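Report on a Visit to the Sketen Demonstration Program, Ferdale

Members of the Whitcombe Technical Education Board visited the Sketen program in Ferdale on a Thursday in August. The purpose was to see how household tasks are shown to a robot by hand, and to judge whether the method could be taught in our second-year automation course.

The morning opened with a short talk by program staff. Sketen records its demonstrations in furnished rooms, with everyday objects handled on beds, tables and shelves. The person giving the demonstration holds the gripper directly and works it through the task. Remote control from a desk is used for a smaller share of the work, mainly where an arm must reach into a cabinet. Staff told us that new demonstrators practice for 2 days before their recordings are kept, and that a full set for one task runs to 300 demonstrations.

Visitors were then invited to try the remote station. Most of us closed the fingers too early — a common fault, we were told — and several objects were pushed aside before they could be picked up. The hand-held tool was easier to learn. Members with no background in robotics were placing small parts in a tray within five minutes.

After lunch the group moved to the bedroom set. Soft surfaces are of particular interest to the program, as a small part on bedding may tip or sink when a finger touches it. Demonstrators are asked to approach slowly, keep the fingers open until the object is between them, and repeat any attempt in which the bedding is caught.

Recordings are sorted each evening in a software tool called Zilteo, where a reviewer marks the start and end of each grasp. The board noted that this step takes more staff time than expected. Some 200 recordings were awaiting review on the day of our visit.

The board recommends that two hand-held grippers be priced for the coming year. A decision on the remote station has been put off until the course budget is known.

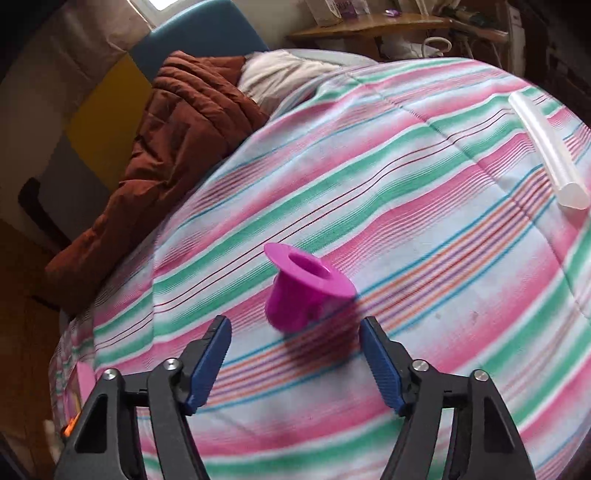
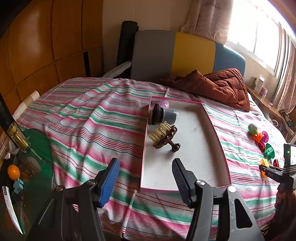

Hand-held gripper work on the bed, Sketen program, Ferdale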